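Lasst die Roboter kleben

Wer einmal versucht hat, einem Roboter beizubringen, einen weichen Gegenstand anzufassen, kennt das Gefühl: Man plant alles durch, Trajektorie, Greifpunkt, Anpresskraft, und dann faltet sich das Material in eine Richtung, die in keinem Modell vorkam. Ich habe Jahre damit verbracht, das für ein Problem der Software zu halten. Seit ich die Arbeiten am Gliederarm aus dem Projekt Dudell verfolge, glaube ich das nicht mehr, und ich möchte hier dafür werben, den Ansatz ernst zu nehmen, auch wenn er auf den ersten Blick nach Bastelkeller aussieht.

Die Idee ist schnell erzählt. Ein schlangenartiger Arm aus einzelnen Segmenten mit Servos dazwischen soll sich an flexiblen Flächen entlangbewegen. Üblich wäre, den Arm zuerst vollständig zu vermessen: Längen, Spiel, Reibung, Durchhang. Daraus baut man ein Modell, aus dem Modell eine Regelung, und am Ende verteidigt man dieses Modell gegen die Wirklichkeit. Die Gruppe hinter Dudell geht anders vor. Sie lässt den Arm 40 kurze Bewegungen ausführen, zeichnet auf, was die Servos melden, und lernt daraus nur eine grobe Karte: Welche Gelenke wirken zusammen, welche stören einander, wo gibt die Fläche nach? Danach wird geregelt, und zwar mit dieser Karte und sonst fast nichts.

Das klingt dürftig. Ich finde es großartig! Denn die Karte ist so billig zu haben, dass man sie jederzeit wegwerfen kann. Ein Segment wird getauscht, ein Servo läuft schwerer als gestern, jemand wickelt neues Klebeband um ein Glied - dann macht der Arm eben wieder seine 40 Bewegungen und weiter geht es. Der Vergleichsansatz, den die Gruppe unter dem Namen Trondard mitlaufen lässt, braucht für dieselbe Aufgabe 3.000 aufgezeichnete Bewegungen und fängt nach jedem Umbau von vorn an. Er ist im Ergebnis etwas genauer, das sei zugestanden. Aber ich habe selbst lange genug in einem Labor gestanden, um zu wissen, was ein Umbau bedeutet, wenn man danach einen ganzen Arbeitstag lang Daten sammeln muss. Man baut dann nicht mehr um. Man lebt mit dem schlechten Gelenk und schreibt einen Korrekturterm.

Überhaupt, das Klebeband. Blau umwickelte Glieder, schwarze Servos, dünne Kabel in Schlaufen, dahinter ein weißes Brett, davor ein flexibles graues Stück mit weißen Streifen: So sieht Robotik aus, wenn sie gerade stattfindet und die Broschüre noch weit weg ist. Ich mag das sehr. Wer an einem solchen Aufbau arbeitet, greift zum Schraubendreher, sobald ihn etwas stört, und genau dieses Verhalten belohnt die Methode. 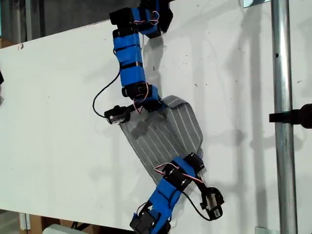

Schön und gut, schrieb mir Pringle auf eine frühere Fassung dieses Textes, aber eine Karte aus so wenigen Bewegungen verrät dir nie, wann sie falsch liegt. Bei einem vermessenen Arm könne man wenigstens nachrechnen, welche Annahme verletzt sei. Bei dem gelernten Gebilde stehe man daneben und rate. Und sobald die Fläche reißt oder verrutscht, werde der Arm mit großer Zuversicht das Verkehrte tun.

Der Einwand trifft, und ich will ihn nicht kleinreden. Wer von außen auf so eine Karte blickt, sieht Zahlen ohne Namen. Trotzdem überzeugt mich der Schluss daraus nicht. Auch ein sauber vermessenes Modell liegt bei weichem Material ständig daneben, bloß sieht es dabei seriöser aus. Eine Falte, eine Stelle, die etwas stärker haftet, eine Kante, die sich hochbiegt - dafür hat kaum jemand eine Gleichung, die im Betrieb hält. Die Gruppe prüft deshalb nach jeweils 4 Bewegungen, ob die Rückmeldung der Servos noch zur Karte passt. Passt sie nicht, hält der Arm an und lernt neu. Das ist keine Erklärung des Fehlers, da hat Pringle recht. Es ist aber eine Bremse, und die hätte ich mir in manchem elegant hergeleiteten Regler gewünscht.

Noch etwas spricht für das Verfahren, und darüber wird mir zu wenig geredet. Es verändert, wer mitmachen kann. Die Werkstatt in Cokstead, in der ich den Ansatz zum ersten Mal ausprobiert habe, besitzt kein Messsystem, mit dem man Gelenkwinkel auf Bruchteile eines Grads bestimmen könnte. Sie besitzt einen Drucker, eine Kiste Servos und ein paar Leute mit Geduld. An einem Nachmittag hatten wir 2 Arme mit ganz verschiedenen Segmentlängen, und beide bekamen ihre Karte mit demselben Programm. Der kürzere war lausig gebaut, er knarzte bei jeder Drehung, und auch er fand an der Stoffbahn entlang. Ich bin an dem Abend viel zu spät nach Hause gekommen und habe am nächsten Morgen gleich den dritten angefangen.

Was fehlt, ist der Nachweis unter härteren Bedingungen. Bisher haben alle Versuche, von denen ich weiß, kurze Arme und kleine Flächen betroffen. Bei mehr Gliedern wächst die Zahl der Wechselwirkungen schnell, und ob 40 Bewegungen dann noch reichen, kann im Moment niemand sagen. Ich würde gern sehen, wie sich die Karte nach Wochen im Dauerbetrieb verhält, wenn Getriebe ausleiern und Klebstellen nachgeben. Und ich würde gern Fehlversuche sehen, viele davon, mit Rohdaten. Die Gruppe will sie im Juni veröffentlichen, und ich habe mir für den Monat vorsorglich wenig anderes vorgenommen.

Bis dahin meine Bitte an alle, die gerade einen Förderantrag für das nächste hochgenaue Modell eines weichen Greifers schreiben: Baut vorher einen schlechten Arm. Gebt ihm ein Stück Stoff und lasst ihn eine Weile probieren, bevor ihr ihm erklärt, wie er funktioniert.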